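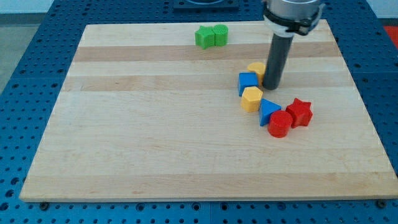
A maple board on the blue perforated bench at Purnwood.

Emiliano Quezada has been making chopping boards for 28 years, and he still begins with the same question when someone rings up to order one. "I ask how deep their worktop is. Most people haven't measured it. They tell me they want a big one and then it hangs over the sink."

Purnwood, the workshop he runs, makes boards in maple and very little else. Quezada trained as a joiner and spent five years fitting kitchens for a firm called Bañuelos before he set up on his own. The boards began as a way of using up offcuts. "I had a rack full of strips too good to burn. I glued up a few for friends and then their neighbours wanted them."

The strips run the full length of the board, and he doesn't try to match them too closely. Most are pale, but he will put a darker one in if it comes to hand, usually towards one of the long edges. "Some customers ask for it all one colour. I can do it, but I'd have to throw out a lot of good maple. Small knots stay in as long as they're sound."

The metal benches, with their grid of holes, came in when he moved the workshop to Nurnero one February. Before that he worked on an old door laid over trestles. "The door had a dip in it, and everything I made had a dip in it too. With the holes I can put a bolt in wherever I want one."

A standard board is 50 centimetres long and costs £57. He finishes the edges with a narrow bevel — "a sharp edge bruises, and then it looks old in a week" — and rubs in two coats of oil.

On looking after them he is brief. Wash by hand, stand it on its edge to dry, oil it when it looks dull. He has no objection to knife marks. "Sotow, the café down the road, have had theirs from the start. They bring it back every so often and I sand it flat. It's thinner than it was."

He has been asked to make round ones. He has said no so far.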